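Review: Prandholm Notices 4 (desktop, single-user license)

Prandholm Notices watches the public social media accounts of actors, singers and other people in the news, and tells you when one of them posts, deletes, renames or goes quiet. I write a daily entertainment column and used version 4 through May on a list of 118 accounts. The license was paid for by the column. The previous tool was Tullusau, and most comparisons are with that.

**Setup**

Installation took one restart. Accounts are imported from a plain text file, one handle per line. The importer rejected 26 of mine on the first pass, all of them handles with a trailing space. Tullusau trims these silently. Prandholm lists the rejects in a separate window, but the window can't be copied from, so the fix is done by hand.

Each account gets a card with a name, a category (film, television, music, other) and a priority from one to five. Categories can't be renamed. I file stage actors under "other", and so does Ryota Kamata, who shares the desk and the license key for the archive module.

**Detection**

New posts arrived in the queue within two minutes in every case I checked. Deletions are slower. When Aldana Montecinos removed the announcement of her second album and put it back with a different release date, the queue showed the removal after nineteen minutes and the new post after one, in the wrong order. The log had the right times. Anyone writing from the queue alone would have reported it backwards.

The "quiet" alert is the main new feature in this version. It fires when an account falls below its own usual rate for a set number of days. The default is three, which is too short for actors on location. I raised it to eight and the false alerts dropped to a level I could live with. It did catch Kátia Brito leaving one network while still posting on another, because the two accounts were linked on the same card. Linking is manual and worth the time.
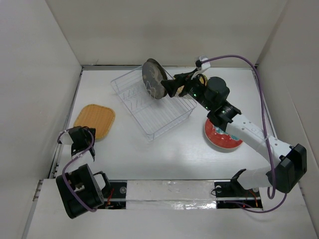 The queue shows posts in a single column, newest first, with no way to group by person. On a premiere night this is a poor arrangement. Four cast members post the same red carpet photo, then repost each other, and the fifth item of any value is two screens down. What I want is a divider between one person's posts and the next, something as plain as the row of uprights in a wire dish rack, so that each item stands in its own slot and can be pulled out without moving the others. Nerner has had this for years under the name "lanes". Prandholm offers color tags, and the colors are lost on export.

**Archive**

The archive held 2580 posts at the end of the month. Search is by exact phrase only. It handles accented names properly -- Thắng Giáp comes up with or without the marks -- but it doesn't search text inside story cards, where most goodbye and comeback notes are now written. Tullusau reads that text, with errors. I would take the errors.

Screenshots are saved with the time of capture and not the time of posting. Both should be there. A story that has been up for eleven hours looks new if you go by the file alone.

**Export**

Plain text and spreadsheet. The spreadsheet opens cleanly. The plain text export breaks lines at 72 characters and splits links in the process, which makes it useless for pasting into a draft.

**Support**

One request, on the deletion order. Annatjie Joubert at Prandholm answered the next morning, asked for the log, and confirmed that removals are polled on a separate timer. A fix is planned -- no date was given.

**Compared**

- Prandholm: fastest on new posts, best quiet alert, weak queue
- Tullusau: slower, reads story text, no linking of accounts
- Nerner: best queue by a distance, archive limited to 90 days

I have kept Prandholm for alerts and gone back to Tullusau for the archive. Running both on one machine causes no conflict, although each insists on starting at login.

Tested on version 4, last updated June 22, 2018.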